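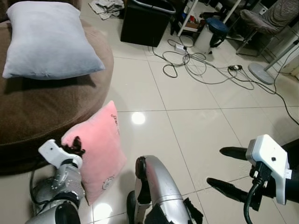 The left gripper at the edge of the pink pillow, pillow exercise, Trukine open day.

About Trukine

Trukine sets up and programs two-armed robots for household work. We began with kitchens, moved to laundry, and now spend most of our time on living rooms: picking things up off the floor, putting cushions back, clearing a path for a vacuum or a walker. Our customers are care homes, serviced apartments and a few builders who want to know what a home should look like if a robot is going to work in it.

We are a small company. Programming, testing and repairs are done in the same building, and the people who write the software are the people who pick the robot up when it gets stuck behind the couch.

Our open day

We open the workshop to the public once a year, in March. The last one brought in 321 visitors, our biggest turnout so far. The doors opened at 10 a.m. and we ran the demonstrations in groups of 16, which is as many as can stand along the wall and still see the floor.

The main demonstration was the pillow exercise. A pillow goes on the floor beside the big brown ottoman and the robot has to get hold of it and put it on top. It sounds simple and most visitors said so. A pillow is a hard thing for a gripper to pick up. It gives when you press it, it changes shape when you lift it, and if it is leaning on something it can slide away before the fingers close. A cardboard box does none of that.

We ran the exercise at normal working speed, which is slow. Parents with small children should know that a single attempt can take a couple of minutes. When an attempt failed, we left the pillow where it fell and let the robot try again from there. Visitors were welcome to move the pillow between attempts, and the younger ones got very good at finding awkward spots for it.

Afterwards people could ask questions at the bench. The most common ones were what it costs, whether it can do stairs (no), and whether it would be safe around a dog. On the last point, the arms stop when they meet resistance they don't expect, but we do not run the robot with animals in the room and we don't recommend that anyone else does.

How we work

Every task starts with a person driving the arms by hand. We record a set of these runs, use them to train the controller, then let the robot try on its own and write down what went wrong. The pillow exercise was built on 545 recorded runs. Some tasks need fewer. Folding a fitted sheet has needed a great many more and is still not something we would show to the public.

We test on ordinary things. The furniture comes from second-hand shops and the colour and fabric are whatever we can find that week. We change the layout often so that the controller doesn't learn one room by heart.

Who we work with

Sulodari is our longest-standing customer. They run serviced apartments and gave us our first real rooms to work in, including one with the deepest carpet we have met. Much of what we know about floors and wheels came from there.

Figueroa does our machining and arm repairs. They had a table at the open day with worn joints and gripper fingers that visitors could pick up and handle, and it was busy until closing.

Privora is the name of our tidying software. It is the part that decides what belongs where and in what order to move it. Customers can set their own rules, so if you like the cushions on the armchair and the blanket on the floor, it will put them there.

Visiting us

Outside the open day we take school and college groups on weekday mornings by arrangement. A visit runs for 2 hours and includes one demonstration and time at the bench. Students in senior years can try driving the arms themselves under supervision. Please wear closed shoes and tie back long hair. The workshop is on the ground floor with level access from the parking lot, and there is an accessible washroom beside the front desk.

There is no charge for school visits. Businesses that would like a private demonstration should write to us through the contact page and tell us what kind of rooms they have and what they would like moved. If it is something we haven't tried, we will tell you that before you make the trip.

Dates for the next open day go up on the news page in the new year. Registration is free but group times fill up, and the early afternoon ones go first.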